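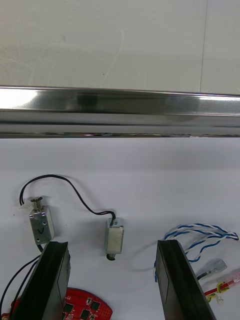 4. The student sorting project

4.1 Setting and participants

The project ran as an optional module at Haugland, a technical college with a small electronics workshop. Students joined in pairs and kept the same partner for the whole module. Most had soldered before and a few had written short programs, but none had worked with a two-armed robot. Sessions were held on Wednesday afternoons, starting in September, and were led by Ramil Ambrosio, who also teaches the introductory circuits course.

Each pair was given the same task: to teach the arms to pick up small electrical parts and move them between bins and a central tray. The students guided the arms by hand to record examples, checked the recordings, and then trained a simple control program, which we call Zernis, on the examples they had decided to keep. The first version of the task used plastic blocks. We dropped it after two sessions. The blocks were too easy to grip, and the students had little to discuss.

4.2 Choice of parts

Parts came from the repair stock of the college workshop and from a box of mixed spares passed on by the Manska evening club. We looked for objects that differ in how they behave when gripped. Solenoids are firm and have flat sides, but they may be joined by a wire, so lifting one can drag the other. Circuit boards are stiff and thin, and a finger placed on the face of the board can press on a component. Loose wires have no fixed shape at all, and twisted pairs tend to catch on whatever lies next to them. Vibration motors are the smallest parts in the set, with a short lead that students often tried to use as a handle.

We left the parts as they came. Old pen marks and labels were not cleaned off, and leads were not trimmed to a common length. Several students asked whether the wires could be tied up before recording. We agreed that they could not, as this would have made the task different for each pair.

4.3 Table layout

The two arms work at facing sides of a white table, with two bins on each side and a shallow steel tray in the middle. The tray is lined with white paper to cut down reflections, a change suggested by one of the pairs after the wrist cameras had trouble with the bare metal.
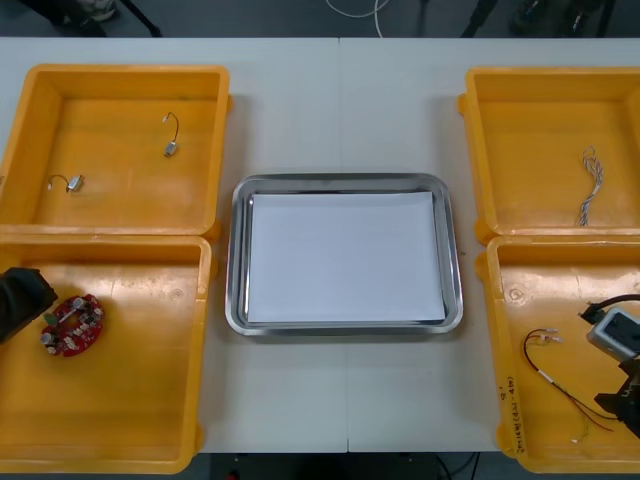 Figure 3. The shared work table with bins, tray and both grippers.

The bins are open at the top but have thick rims, and these caused more failed grips than any other part of the layout. A gripper that comes down at a slant meets the rim before it reaches the part. Students dealt with this in two ways. Some moved the arm to a point directly over the bin before lowering it. Others first pushed the part towards the middle of the bin and then picked it up - slower, but easier to repeat.

4.4 Recordings

Over the module the students made 400 recordings, of which 382 were kept. The remaining 18 were thrown out by the students themselves, mostly because an arm had been stopped halfway through a move or a camera had not been started. Failed grips were kept as long as the recording was complete. Every pair kept a written log in which they noted the part, the bin and whether the grip had held.

Of the recordings kept, 64 involved loose or twisted wires. These took longer than the others and drew the most comments in the logs. One pair wrote that they had "stopped aiming for the end and gone for the thickest bit", and two other pairs later took up the same method. In 34 of the wire recordings the gripper picked up more than one strand. The logs do not always say whether this was intended, so we did not count it as a fault.

The recordings were copied to the Pollach server at the end of each session. Pairs could look at each other's work from the third session onwards, and the logs show that they did so mainly when they were stuck on a certain part.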